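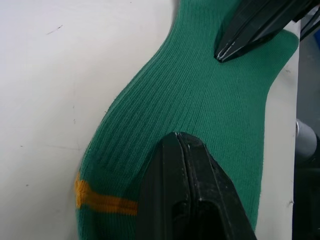
*Linh Hứa*

Juritwood local history room, reading room talk. Keep to time!!

- Start w/ the Jundthorpe parish maps — 37 sheets, all catalogued now, most of them never borrowed
- Request slips: why we still use paper. Short version only
- Kerkeck letters, some 400 items. Boxes 1 to 6 open to readers, rest by appointment

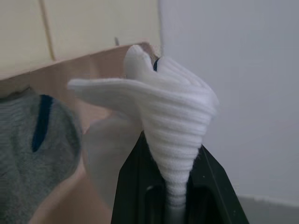

- Letters contd. — read the flood one aloud, skip teh second page
- Scanning: 80 pages a day max, one machine
- Monday closure, say it twice
- Questions, then sign-up sheet by the door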